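Open Day Safety Checklist: Computer Disassembly Cell
Completed by: Kwesi Amegashie
Checked over by: Anas Khasawneh
Site: Ovora workshop, ground floor
Date of walk-round: February 24, 2026
Result: OK to open, two items to close first (see 3.4 and 5.2)

General comments

First one of these I've done for the Hasteo cell and I enjoyed it far more than a checklist deserves. Anas ran the demonstration twice for me from start to finish, then let me stand where the visitors will stand. People are going to love it. Comments are under each item so that whoever does the April open day can see what I was looking at.

1. Arrival and route

1.1 Entrance and corridor clear. Yes.
Comment: Pallet truck moved to the store. Please keep it there until the doors close.

1.2 Signs up from the car park. Yes.
Comment: The one by the bike rack points the wrong way if you come from the bus stop. Turned it round myself.

1.3 Group size agreed. Yes, 20 at a time.
Comment: That's the most the room will take with everyone able to see. Imus asked if they could bring a bigger party. Split them in two and give the second half their tea first.

1.4 Sign-in sheet and visitor badges ready. Yes.

2. Visitor area

2.1 Floor tape down and visible. Yes.
Comment: Fresh yellow tape, 1,176 mm from the table edge at the nearest point. I measured it with the arm stretched out as far as the demo program takes it and there is plenty of space left over.

2.2 Barrier posts stable. Yes.
Comment: Pushed every one of them as hard as an excited ten-year-old would.

2.3 Clear view without leaning over. Yes.
Comment: The good bit is when the gripper goes down into the case, and small children won't see that from the back. Let them come to the front of the group. The step stool has gone back to the kitchen, please leave it there.

2.4 Trip hazards. Yes, after tidying.
Comment: One extension lead crossed the visitor side. Now runs along the wall under a cover.

3. Robot and table

3.1 Emergency stop tested. Yes.
Comment: Pressed both buttons with the arm moving. It stopped at once both times. Anas should do this again in front of each group, because it's a great way to start and it settles the nervous ones.

3.2 Speed limited for demonstration. Yes.
Comment: Set in the open day program and locked with the password. It's slow enough to follow with your eyes, and I think it makes a better show than full speed.

3.3 Gripper fingers checked for damage and tightness. Yes.

3.4 Cables on the arm secured. NOT YET.
Comment: One tie near the wrist had worked loose. It isn't dangerous but it could catch on the edge of a case. Anas has ties and will do it before lunch.

3.5 Computer sits firmly on the table. Yes.
Comment: Tried to shift it by hand and couldn't without real effort.

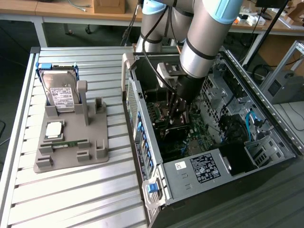

3.6 Nobody reaches over the table while the arm has power. Yes.
Comment: Anas explained his routine and I'm very happy with it. He stops the program, presses the stop, says "stopped" out loud, and only then swaps a part. I'd like every demonstrator to do the same, including saying it out loud.

4. Computers and parts used in the demo

4.1 Mains lead removed from every machine. Yes.
Comment: All 4 demo machines came from the Dabbas collection with no leads. I looked at each one anyway.

4.2 Power supplies left closed. Yes.
Comment: They can hold a charge. If a visitor asks whether the robot opens those too, the answer is no, they go on whole to the recycler.

4.3 Sharp edges. Yes, with care.
Comment: Cut-resistant gloves for anyone lifting a case. There are two pairs in the drawer and one has a hole in the thumb. Bin it.

4.4 Drives wiped. Yes.
Comment: Checked against the log. We've taken in 1,267 machines under this scheme, and I'd be glad if somebody mentioned that on the day, as visitors do ask what happens to their old files.

4.5 Handling samples for visitors safe to touch. Yes.
Comment: A tray of memory modules and old processors for passing round. Nothing with pins sticking up. Hand wipes next to it. Under-fives may look but shouldn't hold, as the loose screws are small enough to swallow. Better still, take the screws out of the tray.

5. People and emergencies

5.1 First aider on site all day. Yes, Kwesi.

5.2 Fire exit clear and sign lit. NOT YET.
Comment: Exit is clear. The lamp in the sign flickers. Replacement is in the cupboard and needs the tall ladder, so it must be done before visitors arrive.

5.3 Extinguisher suitable for electrical fires, in date. Yes.

5.4 Second person present whenever the robot runs. Yes.
Comment: One to talk, one with a hand near the stop. Swap over every group, it's tiring to do either for long.

Added after the walk-round

3.4 closed, new ties fitted and checked with the arm moving. A.K.
5.2 closed, lamp replaced, ladder back in the store. K.A.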